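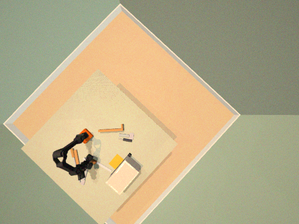 Step 1: Build the bench in the simulator before you build it in the garage

I know, I know, you have the real arm sitting in a box and you want to bolt it down tonight. I did too. But I spent a whole Friday drilling holes in the wrong spot on my first bench, so now I lay everything out in sim first and I only pick up the drill when I'm bored of looking at the screen.

My room is just four low walls and a flat orange floor. Don't waste time making it pretty! The low walls are there so the overhead camera can look straight in, and the loud floor is so I can tell at a glance where the table stops. Drop the tabletop in one corner, put the arm on its base plate on top, and turn on shadows. I left shadows off for weeks to save my poor graphics card, and then my color thresholds fell apart as soon as I used a real lamp.

Step 2: Put some clutter out

Lesia Lysenko, who has the bench next to mine at the Cosard workshop, gave me a folder of junk shapes she calls Skoryk. Bars, blocks, an L-shaped piece, a flat yellow square, a big box that takes up half your reach. Scatter them. Leave a couple of things really close to the gripper (mine has bars lying right inside the bend of the arm) because that's what your table is going to look like in real life, mine anyway.

Two settings to check before you hit play:

Friction on the small parts. The default in Wistell is way too slippery and everything skates off when you nudge it. Bump it up until a block stays put when you poke it.

Part origins. If the origin is at a corner instead of the middle, the piece spawns halfway into the table and then shoots into the air. It's pretty funny the first time.

Step 3: Add the gripper camera

Parent a second camera to the wrist link, not to the finger. If you hang it on a finger it moves every time the gripper closes and you'll wonder why your view is jumping around. Aim it so both fingertips show up at the bottom of the picture and the gap between them is near the middle. You want to see what's between the tips, so back it off a little if the fingers cover everything.

Then swap in a fisheye lens. I fought this for a long time — straight lines come out bent and it looks awful — but with a normal lens I kept losing the part in the last bit of the approach. With the wide one I get the part, both fingers and most of the table all at once. The black corners are fine. Mask them out and move on.

Now jog the arm by hand until something tall is lined up over the gap, and save a picture from the camera. I use it to check three things: are both fingers in view, is the part near the center, and can I still tell the other pieces apart out toward the rim where the bending is worst. 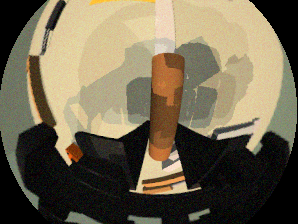 Gripper camera with the fisheye on: brown cylinder in the middle, black fingers coming in from below.

Step 4: Save your layouts

Once both cameras look right, save the scene under a new name and shuffle the clutter. I have 58 layouts so far, all in one folder named Starilano (don't ask, it was late). Each one gets 4 runs with the lights moved a bit between them. Somebody on the workshop mailing list said I need 1,000 before it's any use, and maybe so, but I was already catching dumb mistakes with the first handful.

If your run crashes right when you reload a layout, delete the cached meshes and try again. That fixes it for me nearly every time. I'll put up the part where I move all this over to the real arm sometime in June, once I've filled in those old holes.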